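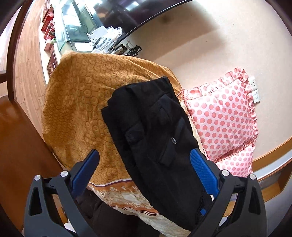
How many demos does the Kassab method need for folding dark clothes?
The Kassab write-up used 500 folds, all done by people with hand-held grippers, and the authors felt the curve was still climbing.

pavico_fan
I read it twice over coffee and loved it — such a patient piece of work! I do wonder whether black fabric just hides the edges, though.

gremness
I'd gently disagree, friend. Our 122 folds did fine on black. Thick cloth was the trouble for us.

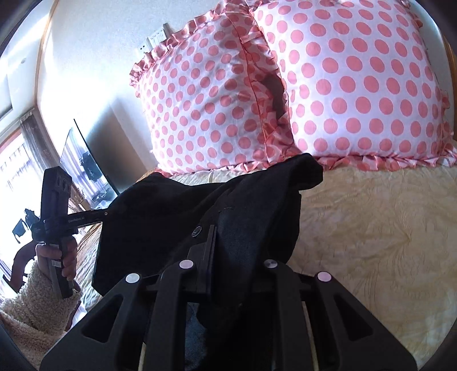 Does it matter if two grippers are used together?
It matters a good deal for big garments, where one holds and the other folds.

pavico_fan
Fair enough, but I'd still like to see 13 more on plain sheets.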